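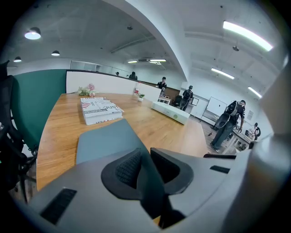 The long table had come to the Enau office by way of Darmawan Jugah's aunt, who had fed eleven children on it and saw no reason it shouldn't go on being useful. It had taken four of them and a good deal of shouting to get it up the stairs, and Darmawan had paid 185 dollars for the van, which he still brought up whenever anybody set down a cup without a coaster.

He liked it best late in the afternoon, when people were putting on their backpacks and calling good night across the desks, and the honey color of the wood seemed to warm up a little – or maybe that was only him, getting sentimental before supper. He had watered the plant in its white pot. He had turned the pink and white flowers so their better side faced the door, and then turned them back again, because the worse side had more buds.

His aunt was coming at six. She had not seen the table since it left her kitchen in April, and she was bringing a cake from Duangkaew, the bakery on her corner, that was meant to feed 30 people and would probably have to feed five.

"Should I move the books?" asked the young man from the desk by the window, who was new and wanted very much to be helpful.

Darmawan looked at the stack and thought of all the schoolbooks that had sat in that very spot, with his cousins' elbows on either side of them.

"No, leave them," he said. "She'll want to move them herself." And he went down to wait for her on the front step.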